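# Budgeting for a small sorting cell

Last updated 26/10/2026

Use these steps to put together a budget for a tabletop pick-and-place arm. They assume you already have a room, a power point and someone who can spend part of the week on setup. Prices are in dollars before tax.

## 1. Write down the job first

One sentence is enough. Ours at Pemberg reads: "Move small mixed items from one basket to another." Leave out speed for now. If you can't agree on the sentence, hold off asking for quotes.

## 2. Get the arm and gripper quoted separately

Suppliers like to bundle them. Ask for two lines. Gindetti quoted us 2,228 for the gripper with its mounting bracket and cables, and Kutari quoted 1,857 for a similar one without the bracket. Once Wajid Tanoli had priced a machined bracket, the gap was nearly gone.

Check these on each quote:

- cable length, measured with the arm at full reach
- spare fingertips
- freight and import charges
- what the warranty says about collisions

## 3. Set aside money for the table

- Work surface: heavy enough that it doesn't shift when the arm stops.
- Backdrop: a plain light curtain is cheap and can be washed.
- Containers: buy two colours, plus a spare of each.
- Test items: toy food, foam blocks, small balls, a roll of packing tape. Mix hard and soft, shiny and matte.

We allowed 1,000 for all of this and didn't spend the lot.

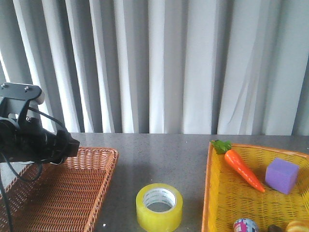 ## 4. Add the running costs

Cables are the line most people forget. Any loop that hangs near the work will catch on something sooner or later, so price clips and sleeving along with a replacement set. Fingertip pads wear as well. We put 10 per cent of the hardware total into a yearly parts line and review it each February.

## 5. Book the labour

Ghazala Rajput keeps our setup log and charges her hours to the project. Do the same from the first day, including time spent waiting on parts.

## 6. Send it for approval

Attach the job sentence, both quotes and the parts list. If you use the Morris purchasing form, put freight in its own box or it will come back to you.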